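Notebook, field station, 12/25/22

Yes, I'm writing this on Christmas. The heating works better here than at home, and I wanted to get the Grorkurell boar business down before I forget who told me what.

So, short version: a man was knocked over by a wild boar on the track behind the old sawmill, broke his wrist and got a nasty gash above the knee. He's home now and by all reports grumpy, so on the mend. The boar went off into the reeds. I walked the track this morning with Ljubica Bošković (she came along in the wrong shoes, as usual, and still went faster than me) and we found plenty of rooting along the ditch, all on the north side -- two sets of prints, one a lot bigger than the other. I'm guessing a sow with a nearly grown youngster. That would explain the temper!

The spot is 85 meters from the last house, which is way closer than I'd like. Last winter the nearest sign we logged was 400 meters out, past the pump. Something's pulling them in. My money is on the windfall apples in the Georgiev orchard, which never got picked up this year, and Ljubica thinks it's the corn stubble. We argued about it all the way back.
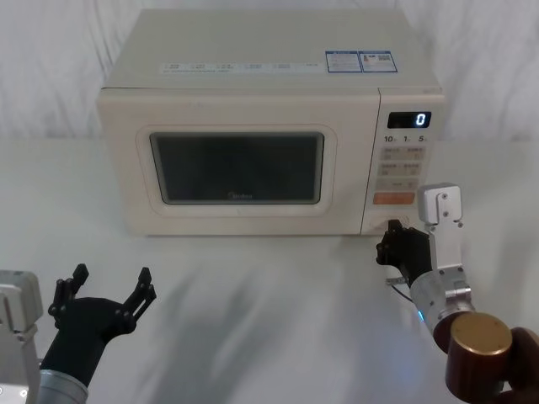 Trail cameras next. We've got the two old Tindus units, and one of them eats batteries like candy, so that one goes by the pump where I can get to it easily. The good one goes on the alder at the bend, knee height, pointing down the ditch. I set it too high last time and got almost 54 pictures of waving branches and half an ear.

Other bits:

Ask at Givau whether they've had boar by the road again. They lost a fence in the fall and I never heard what did it.

The plaster for the print casts is low, one bag left and it's lumpy. Order more in January.

Ring the man with the wrist -- gently -- and find out if he had his dog with him. I've heard it both ways now, and it matters for the report.

Ljubica is redrawing the map with the orchard on it. The old one stops at the ditch.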